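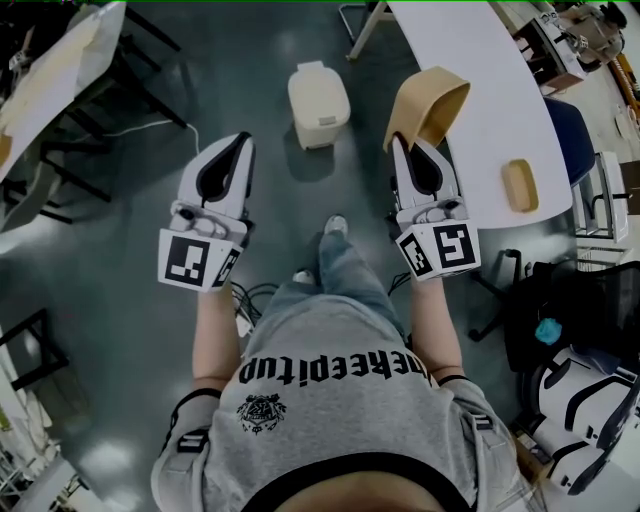
Converter work at Neltside: where we stand

The 299 volt bus supply is built and runs, which is less than the plan promised for June. Load regulation at full power is fine. Light load is another matter. Below a tenth of rated current the output hunts, and the Simard controller board drops in and out of burst mode in a way its notes do not describe.

Atholm's view is that the compensation network is at fault. I doubt it. We changed the zero twice and the hunting moved very little. My money is on noise getting into the current sense line, which runs too close to the switch node on the present layout.

Spending and parts

Of the 6 boards ordered, 2 failed at power-up, both with shorted gate drivers. Ravn has offered replacements but no cause, and I would not call the matter closed on that basis. The transformers came late — again — and cost us most of a month.

Efficiency

The simulated figure quoted in the proposal should be treated with caution. It left out the snubber loss and assumed a cooler core than we measure. I would rather report a lower number from the bench than defend that one.

Next period

New layout with the sense line rerouted, then the light load tests repeated on 4 boards. If the hunting is still there, Atholm was right and we go back to the loop.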